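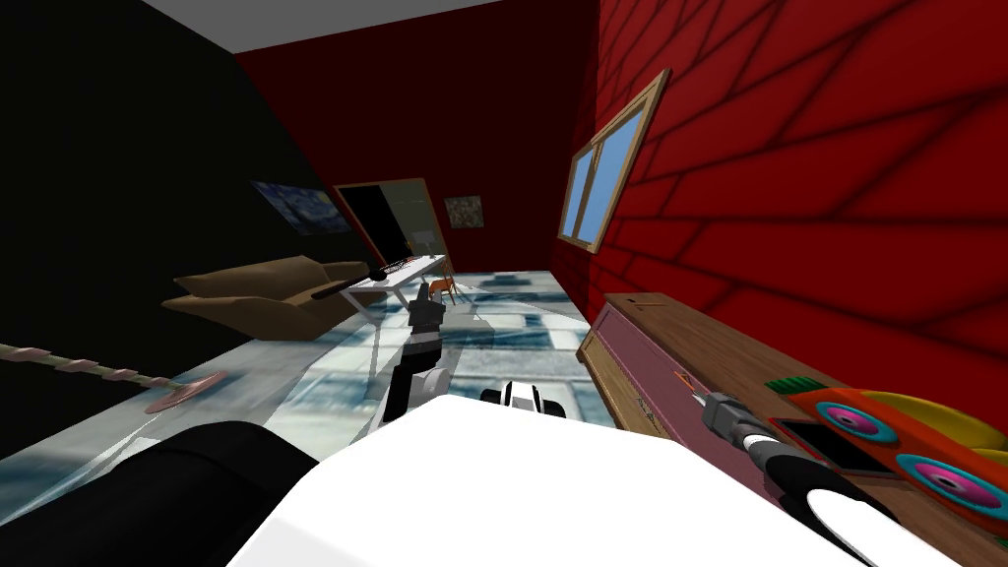
Brick is back. Juvstead's old dye works, shut for years, reopens in December as 50 flats, and every one keeps a bare wall. Buyers want it. Builders grumble – bare brick is dusty, cold, a pain to hang a shelf on.

Clorbridge went the same way first. Two mills, then the tram shed, then a chapel. Rents up. The cafe on Serrano Street sold its plaster mouldings for 300 quid and never looked back.

What to do with yours? Brush it, dry. Leave it a week. Then a thin coat of sealer, matt, never gloss. Old lime mortar needs to breath, so no cement in the gaps. Five tubs did our hallway. Smelt awful till Monday.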